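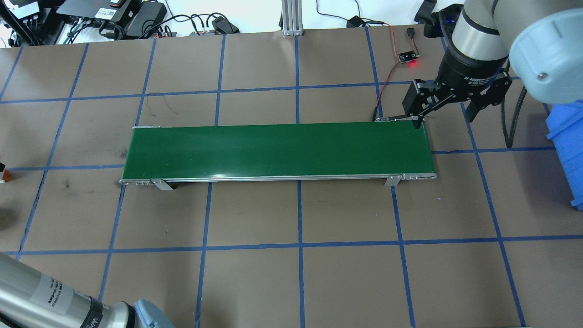
The green belt, with the blue tape on the table.

7/21/18

Up early for the walk to Brallance, which I have been putting off since the spring. Got the first bus from Mirkungate and was on the path before eight. Grey to begin with and no wind.

Ottmar Thiele had lent me his map, an old one with the folds gone through, and he had pencilled in the way round the quarry. I would have missed that turn without it. The path drops behind a wall, crosses a stream on three flat stones and comes out by a barn with half a roof. I sat there and ate one of the sandwiches, which was too early, but I was hungry.

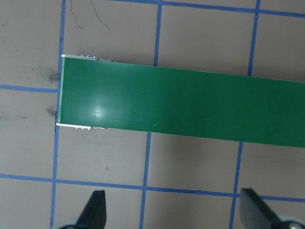

After the barn it is uphill for a good hour. My left boot rubbed from the second gate onwards and I stopped twice to see to the heel. I must buy proper socks before September. Saw a hare, two buzzards and a lot of thistles. Met a couple coming down who said the top was clear, and by the time I got up there it was — I could see the reservoir and the chimney at Asska.

Stayed at the cairn long enough to drink the tea. Somebody has painted 147 on the side of the trig point in white. I don't know what it refers to. Ottmar may know.

Came down the short way, through the plantation, where a good many trees are over from the winter. Climbed under one and tore the pocket of the blue jacket. Reached the village with five minutes to spare and the bus was late anyway.

Hedvika Kratochvíl rang in the evening about her cousins, the Šindelářs, who want to come for a week and walk every day. Said yes, but they will have to share the back room. She is sending plum jam with them. Soup for supper, then a bath. The heel is raw but not bad.
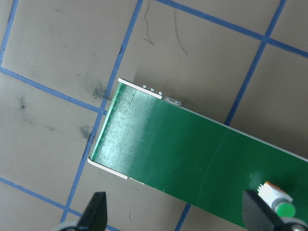 To do tomorrow

Mend jacket pocket.
Take the map back to Ottmar and ask about the number.
Air the back room and look for the spare blankets.
Plasters, bread, lamp oil.
Write to Hedvika with the bus times.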